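침대 위에서 흰색 프린트 티셔츠 개기: 평면 작업 순서와 보관 치수

최종 수정 2023년 5월 22일

적용 범위

면 및 면 혼방 반소매 티셔츠 중 가슴에 프린트가 있는 것을 대상으로 한다. 니트, 레이온, 기능성 원단은 늘어나는 방향이 달라 순서가 맞지 않는다. 작업대가 없는 집에서는 침대가 가장 넓은 평면이므로 침대를 기준으로 적었다. 식탁이나 다리미판에서 할 때는 3항의 당김 동작을 생략해도 된다.

1. 바닥면 준비

이불을 걷고 침대보만 남긴다. 두꺼운 이불 위에서는 옷감이 가라앉아 접는 선이 비뚤어진다. 누빔 침대보는 얇은 것이면 그대로 쓴다. 손바닥으로 가운데에서 바깥쪽으로 한 번 쓸어 주름을 없앤 다음 옷을 올린다.

침대보의 색과 무늬도 작업에 영향을 준다. 흰 옷은 흰 시트 위에서 가장자리가 잘 보이지 않는다. 복(福) 자처럼 큰 글자가 여러 색으로 찍힌 침대보라면 흰 밑단과 바닥의 경계가 뚜렷하고, 글자 한 자를 정해 두고 옷의 중심을 맞추는 기준점으로 쓸 수 있다.
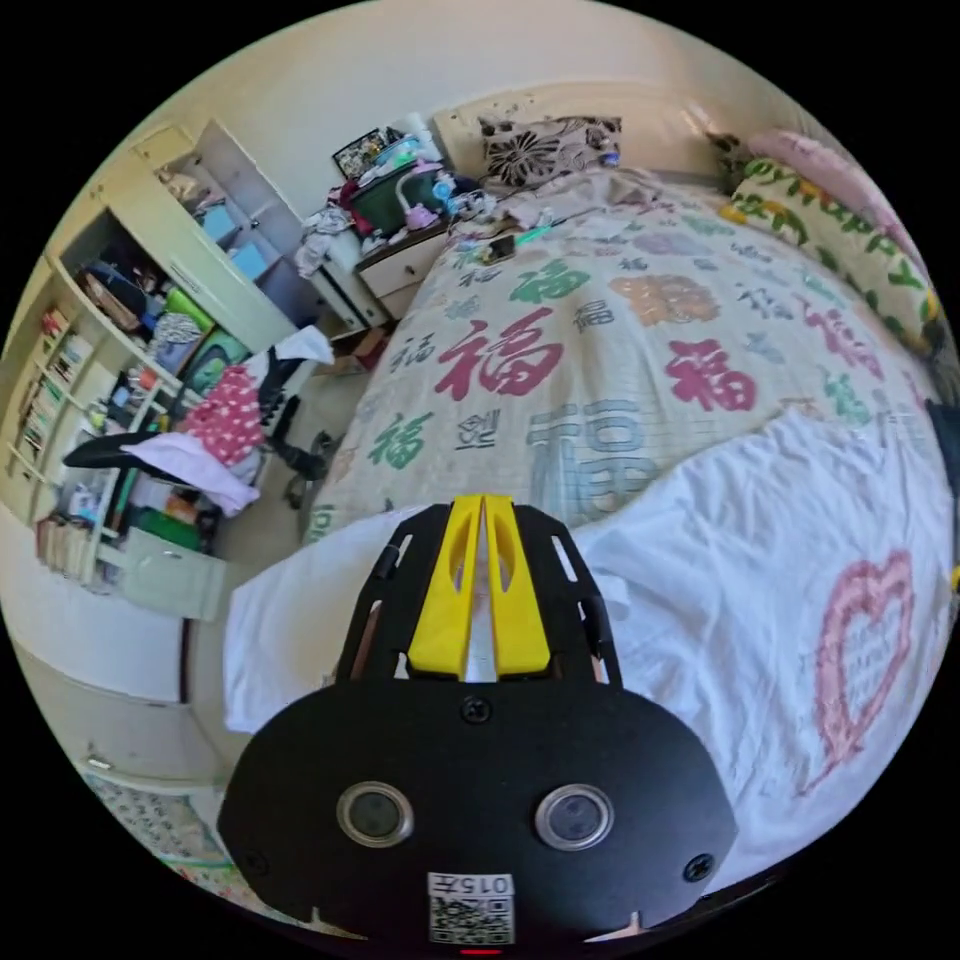

기준점은 침대 가장자리에서 팔을 굽힌 채 닿는 거리에 잡는다. 너무 멀면 허리를 숙인 상태가 길어지고, 너무 가까우면 밑단이 침대 밖으로 흘러내린다. 베개와 쿠션은 머리판 쪽으로 붙이고, 충전 케이블이나 작은 병은 옷이 지나가는 자리에서 치운다.

2. 분류

건조가 끝난 빨래는 세 무더기로 나눈다.

- 흰색 상의: 먼저 갠다. 검은 옷의 보풀이 옮겨붙기 전에 처리한다.
- 검은색 및 짙은 색 상의: 흰 옷을 모두 개고 나서 시작한다.
- 수건, 줄무늬 천, 잠옷류: 마지막에 갠다. 임시로 침대 모서리에 걸쳐 두어도 된다.

의자 등받이에 걸린 옷은 별도로 본다. 한 번 입은 옷과 세탁한 옷이 섞이기 쉬운 자리이므로, 확인하지 않고 무더기에 합치지 않는다.

3. 펼치기

뭉친 상태의 티셔츠는 어깨선부터 찾는다. 밑단부터 찾으면 앞뒤가 꼬인 채로 펼쳐지는 경우가 많다. 양쪽 어깨 솔기를 잡고 한 번 턴 뒤 침대에 내려놓고, 소매를 좌우로 뺀다. 두 사람이 할 때는 마주 보고 서서 한 사람은 어깨, 한 사람은 밑단을 맡는다. 당기는 힘은 천이 팽팽해지기 직전까지만 준다.

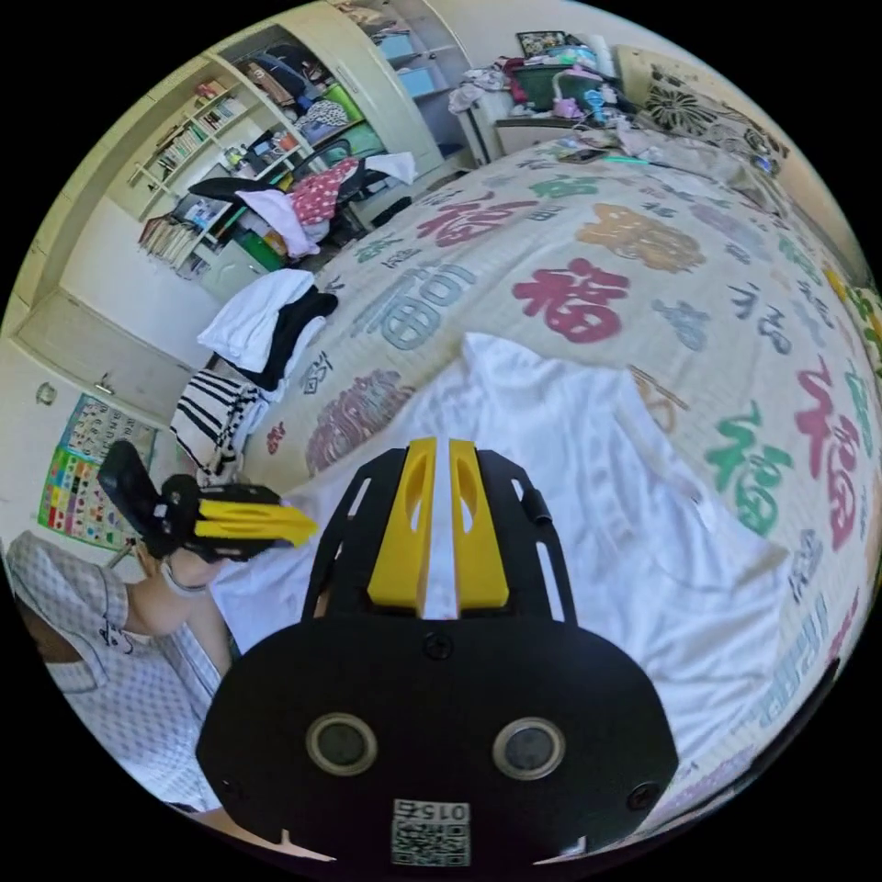
침대 위의 구겨진 흰 천. 갠 옷 무더기는 침대 왼쪽 가장자리에 두었다.

목둘레는 당기지 않는다. 시보리가 한 번 늘어나면 세탁으로 돌아오지 않는다. 소매 끝이 말려 있으면 손가락 두 개를 넣어 안쪽에서 편다. 밑단이 뒤집힌 경우도 같은 방법으로 편다.

4. 프린트 면 처리

열전사나 고무 프린트는 프린트끼리 맞닿은 채 눌리면 들러붙는다. 손그림 느낌의 하트나 필기체처럼 선이 가는 도안도 마찬가지이며, 접는 선이 도안 가운데를 지나면 그 자리부터 갈라진다. 조치는 다음과 같다.

- 도안이 있는 면을 아래로 놓고 접기 시작한다. 다 접으면 도안이 바깥쪽에 온다.
- 세로 접는 선은 도안의 좌우 끝보다 바깥에 둔다. 도안이 넓으면 폭을 늘려 접고 보관 칸을 바꾼다.
- 여러 장을 포갤 때 도안 면끼리 마주 보게 두지 않는다. 마주 보게 될 경우 사이에 얇은 종이를 한 장 넣는다.

한여름에 창가 침대에서 작업할 때는 프린트가 햇볕에 데워져 물러질 수 있다. 커튼을 치거나 그늘진 쪽에서 접는다.

5. 접는 순서

(1) 뒷면이 위로 오게 펼치고 옆선을 곧게 맞춘다.
(2) 오른쪽 어깨의 중간 지점에서 밑단까지 세로로 접는다. 소매는 되꺾어 세로선에 맞춘다. 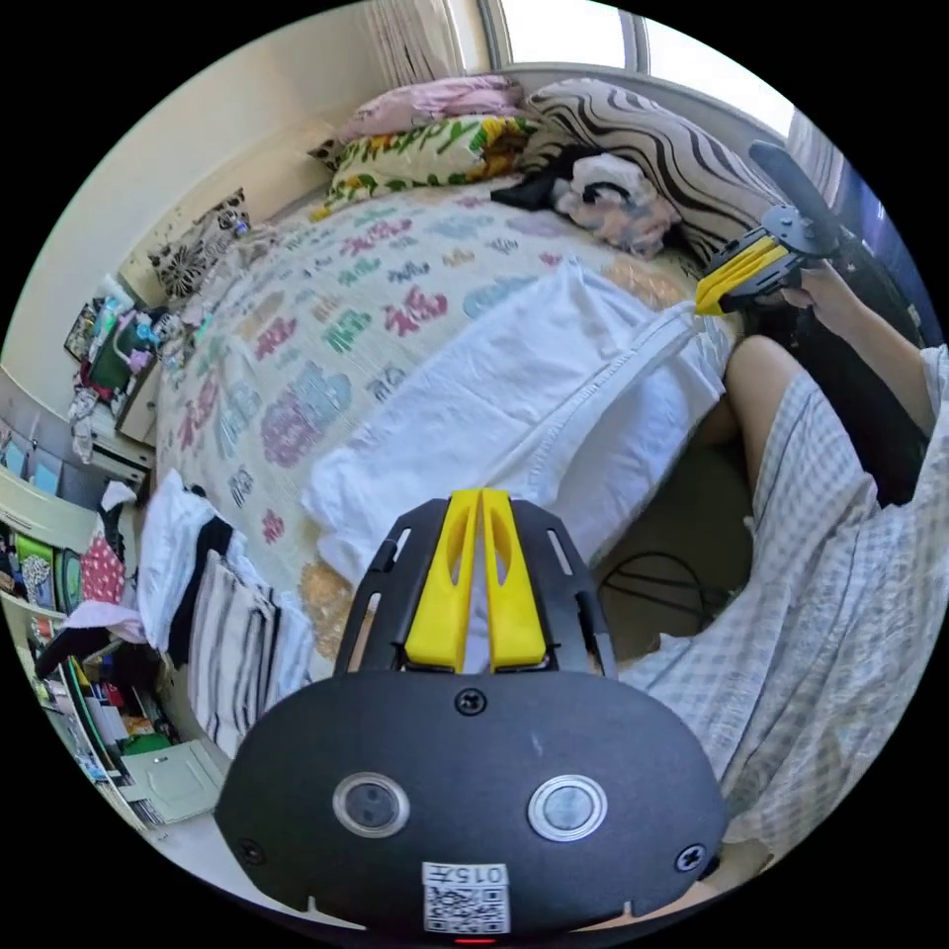

(3) 왼쪽도 같은 방식으로 접는다. 이때 폭이 200mm 안팎이면 성인용 M 기준으로 맞다.
(4) 밑단을 목둘레 아래 손가락 두 마디 지점까지 올린다.
(5) 다시 반으로 접는다. 목둘레가 접는 선에 걸리지 않는지 확인한다.
(6) 손바닥으로 가볍게 눌러 공기를 뺀다. 세게 누르면 접는 선이 자국으로 남는다.

세워서 보관할 경우 (5)에서 반 대신 삼등분한다. 접은 옷이 혼자 서지 않으면 (6)의 공기 빼기가 부족하거나 폭이 너무 좁은 것이다.

6. 보관 칸 치수

필자의 집에서는 Prormont 수납장의 선반을 쓰며, 칸 내부 폭은 404mm이다. 폭 200mm로 접은 옷이 두 줄 들어가고 4mm가 남는다. 폭을 202mm로 접으면 여유가 없어져 꺼낼 때 옆줄이 함께 딸려 나온다. 접는 폭을 먼저 정하고 칸을 고르기보다 칸 폭을 재고 거기에 접는 폭을 맞추는 편이 빠르다.

책과 옷을 한 선반장에 같이 둘 때는 칸을 나눈다. 종이 먼지는 검은 옷에서 눈에 띄고, 옷의 잔여 습기는 책에 좋지 않다. 상단 칸은 계절이 지난 옷과 가방, 팔 높이의 칸은 자주 입는 옷으로 배정한다. 하단 칸은 무거운 책을 넣어 무게중심을 낮춘다.

Ullell 칸막이는 1,000원짜리 기본형이면 충분하다. 높은 칸막이는 옷을 세우기에는 좋으나 뒤쪽이 보이지 않는다.

7. 펼친 채로 확인할 것

개기 전에 옷이 평평하게 놓여 있는 시간은 짧다. 아래 사항은 이때 확인한다.

- 겨드랑이와 목둘레의 누런 얼룩
- 밑단 솔기의 풀린 실
- 프린트 가장자리의 들뜸
- 옆선의 비틀림
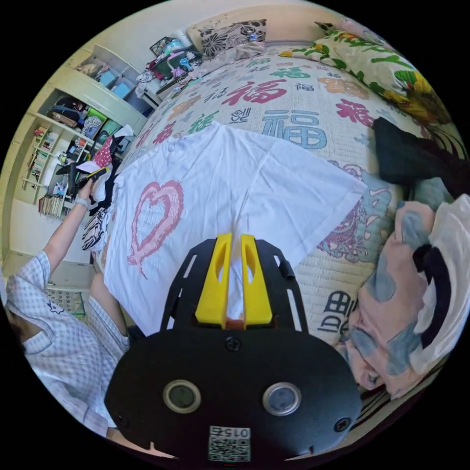 얼룩이 있으면 개지 말고 따로 뺀다. 건조기 열을 한 번 더 받으면 잘 빠지지 않는다. 풀린 실은 당기지 말고 가위로 2mm 남겨 자른다. 옆선이 비틀린 옷은 솔기 대신 양쪽 겨드랑이 점을 기준으로 접는다. 솔기에 맞추면 완성된 폭이 위아래로 달라진다.

8. 자주 생기는 문제

갠 옷의 한쪽만 두껍다: 소매를 한 방향으로 몰아 접은 경우이다. (2)에서 소매를 되꺾었는지 본다.

쌓아 둔 옷이 앞으로 기운다: 접힌 모서리가 모두 같은 쪽을 향하고 있다. 한 장씩 방향을 바꾸어 쌓는다.

꺼낼 때 구김이 남아 있다: 덜 마른 상태에서 갠 것이다. 11월 이후 실내 건조 시에는 솔기 부분을 손등으로 짚어 확인하고, 차게 느껴지면 더 말린다.

추가 사항

담요처럼 부피가 큰 것은 티셔츠가 끝난 뒤 같은 침대에서 접되, 먼저 갠 옷을 선반으로 옮긴 다음 시작한다. 독자 Lamai Srithong 님이 보내 준 의견에 따라 4항에 간지 사용법을 넣었다. 간지는 기름종이가 적당하고, 신문지는 잉크가 묻으므로 쓰지 않는다.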